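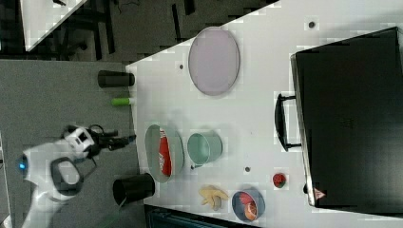

How to pack a kitchen box for a move

Kitchens take longer to pack than any other room, so start at least a week before the truck comes. These steps cover one ordinary kitchen. Adjust them if you have a pantry or a second fridge.

What you need: small book cartons, one larger carton for light things, plain newsprint, good packing tape and a black marker. Tea towels you were going to pack anyway can replace some of the paper.

1. Sort first. Pull everything out of one cupboard at a time and decide what is coming with you. Give away doubles. Anything past its date goes in the bin or the compost.

2. Tape the bottom of each carton twice along the seam and once across it. Put a thick layer of crumpled paper in the base.

3. Wrap plates one by one, then stack four together and wrap the bundle again. Stand the bundles on edge in the carton, the way records are stored. Plates packed flat crack more easily under weight.
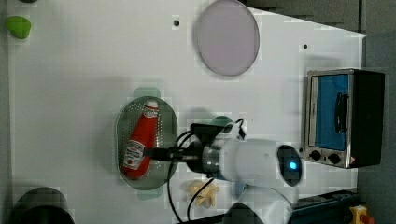 Bronwood Community Centre - Home Skills Group

4. Nest bowls and colanders with a sheet of paper between each. Metal and plastic pieces can go around the outside of a carton as padding, but keep them off glazed edges.

5. Roll knives in a tea towel, tape the roll shut and write KNIVES on it. Don't leave them in a drawer, even if the drawer is travelling with the cabinet.

6. Keep liquids upright. Tighten the lids, put a square of cling wrap under any cap that leaks, and line the carton with a garbage bag. Opened oil and vinegar are best used up or given to a neighbour. 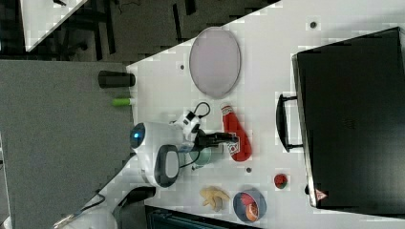
7. Fill the gaps. Lift the carton and tilt it slightly - if you hear anything shift, add more paper. Close the flaps without forcing them.

8. Label two sides and the top with the room and the main contents. Mark one carton OPEN FIRST and put in the kettle, mugs, a sharp knife, dish soap and a roll of paper towel.

Flattened cartons in good shape can be left at the front desk for the next person. Questions about the sessions go to Angeliki Dimitriou.

Page updated 15 July 2023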